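読了時間:2分

3.2 調査対象と手続き

本研究では、山岳観光地における個人旅行者の滞在日数と移動手段の関係を検討するため、Wuvach地区の宿泊施設利用者を対象に質問紙調査を行った。配布数は311部、有効回答は300部である。調査票の設計にあたっては、Tran and Villcaの周遊行動尺度を用い、二輪車による移動に関する項目を追加した。回答者の居住地は国内外の別のみを記録し、国籍は分析に含めていない。団体旅行の参加者は、行程の決定に本人が関与しないため除外した。

宿泊記録との照合には、予約管理システムSoltentから出力した2785件の匿名化データを使用した。照合キーは到着日、泊数、同行者数の三つとし、一致しない53件は欠測として扱った。集計処理はすべて研究室内の計算機で実行し、外部への送信は行っていない。

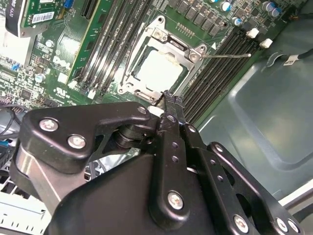
図4 計算機筐体内のDell製マザーボードと黒色のグリッパ

3.3 変数の定義

滞在日数は地区内での連続宿泊数とし、日帰りの周遊は0とした。移動手段は、乗合バス、貸切車、賃貸二輪車、徒歩の四区分である。複数の手段を併用した回答者については、移動距離が最長の手段を主たる移動手段とみなした。開花期の影響を統制するため、到着月をダミー変数として投入し、基準月は5月とした。道路の通行規制は地区ごとの日別記録から二値変数に変換した。峠区間の規制が半日未満の場合は規制なしに分類している。

推定には負の二項回帰を用いた。過分散の検定結果および係数の推定値は次節に示す。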